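Building Block Sets – Questions We Get a Lot

Mostly about the small sets, the yellow, white and teal ones. Read this before emailing please, April was a mess.

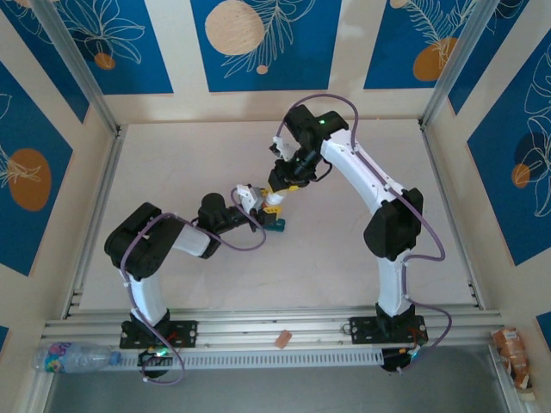 Answers by Olga Simões | Flikutent block help | updated January 9, 2019

Do I need a big table?
No. Any flat surface, pale if you have one. Teal shows up great on it, white not so much. Put a dark place mat under the white pieces if you keep losing them.

Will Koltus blocks fit with Girkel?
Standard bricks yes. Round pieces, sort of – a bit loose on top. Don't mix them at the bottom of a build.

Which piece goes on first?
Teal on the bottom, then yellow, white round one last. You can do it in another order but the round one gives you nothing flat to push on, so you'll end up taking it off agian.

Pieces won't click. Help?
Check for crumbs. Line up the corners, then press straight down. Don't rock it. Still no? Try a different yellow, some of the older ones ran tight.

Can I hold it in the air while I build?
Sure. Grip the middle from one side, bring the top piece in from the other. Go slow. Small builds are easier this way than flat on the table, at least for me.
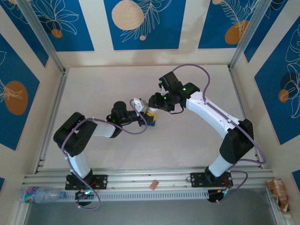
Lost and missing pieces

I'm short a piece. What now?
Look in the bag corners first. Then send us the set number off the flap (442 or 1042, the 3638 is discontinued) and the color. We mail singles free up to two per set.

Do you sell just teal?
Bags of 200, when we have them. Out right now. Ó Conaill sometimes has leftovers, call before you drive over.

How do I wash them?
Warm water, drop of dish soap, mesh bag. Towel dry overnight. No dishwasher – the yellow ones warp and then nothing fits on top of them.

Can I return an open set?
Yes if all the peices are there. Take it apart first please. Thirty days, keep the receipt.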